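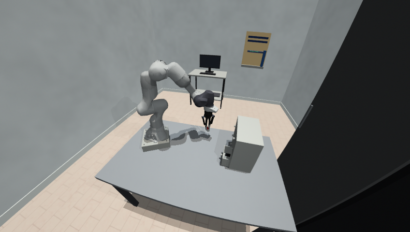 Hurkero says its new trainer lets anyone teach a robot arm by hand controller, and our Stastlow branch has had 10 licences since March. I remain unconvinced. It all happens in a simulated room, where a cabinet drawer can hang open on a tidy table and no one has left a mug in the way. Members recorded 318 demonstrations, and 3 of us did most of them. What the arm learns from that is our habits, wobbles included.

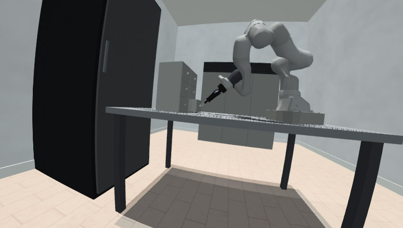

The Hurkero trainer: arm, gripper and a small grey box.

Bring doubts on Saturday.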